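Opinion > Home Tech > Chores
2022-02-10 | By Orsolya Vass
Filed under: Robots, Kitchens, Things I Would Pay For

I have been promised a robot that does the dishes since I was in grade school, and I would like to know where it is. My mother was promised one too. She got a dishwasher, which I grant you is a kind of robot, but somebody still has to scrape the plates and fish the leftovers out of the sink, and in my house that somebody is me.

So back in December I started following the people who train these machines in pretend kitchens. The idea is simple enough. You build the kitchen inside a computer, you let the arm bump around in there as long as it likes, and no real plate ever gets broken (mine would not be so lucky). The kitchens are pretty nice, too! Marble counters, a navy wall, a better faucet than I own. And then there's the job itself, supper sitting down in the sink and an arm that has to get in there and deal with it.
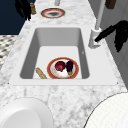
Shevchuk wrote to me after my last column to say I had it backward, that the sink is the wrong place to start and I should be asking for laundry. Towels don't chip, the letter went, and a badly folded towel is still a towel. Fair point. I'd take a badly folded towel. But laundry can sit in a basket until the weekend and I can close the door on it, and the sink is right there every time I want a glass of water.

What gets me is how much of a chore is deciding stuff. Take one plate with food on it. Is it dinner or is it garbage? Do you lift the whole plate, or clear it off first? I do all that while talking on the phone and yelling at the dog. A machine has to be taught every bit of it, and then taught again when the plate is a bowl. Bremov, a little outfit I've been reading about, says its arm has now practiced 2,131 cleanups on the computer. It managed 13 in a row without a drop, and they were thrilled. I was thrilled for them! I also did the math on how many dishes my family goes through in a week and went to lie down.
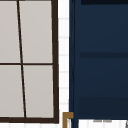
My own kitchen in Gedthorpe was last redone when I was still renting it, and it fights me daily -- one drawer sticks, the overhead light buzzes, and the cupboard over the stove only opens if you lift as you pull. I think about that whenever somebody tells me these things are nearly ready. White tile next to a flat navy cabinet, a window with plain gray panes and nothing to see through them, all of it evenly lit -- I could learn to work in a room like that in an afternoon. Now put in my drawer. Put in the afternoon sun coming straight across the faucet, and a kid's backpack on the counter.

I did buy one gadget, for the record. The Clamer is a countertop scrubber, it cost me $299, and it washes one pan at a time while making a noise like a blender full of gravel. You load it and you unload it and then you wash the Clamer. My neighbor paid about $400 for hers with the extra brushes and she keeps it in the garage.

Can machines do the chores yet? A few, if you hold the door for them. I'd give it a good long while before one clears a sink in a house where people live, and I'll be first in line with my checkbook when it does. Until then I'm washing and my husband is drying, and he still puts the big bowl back on the wrong shelf.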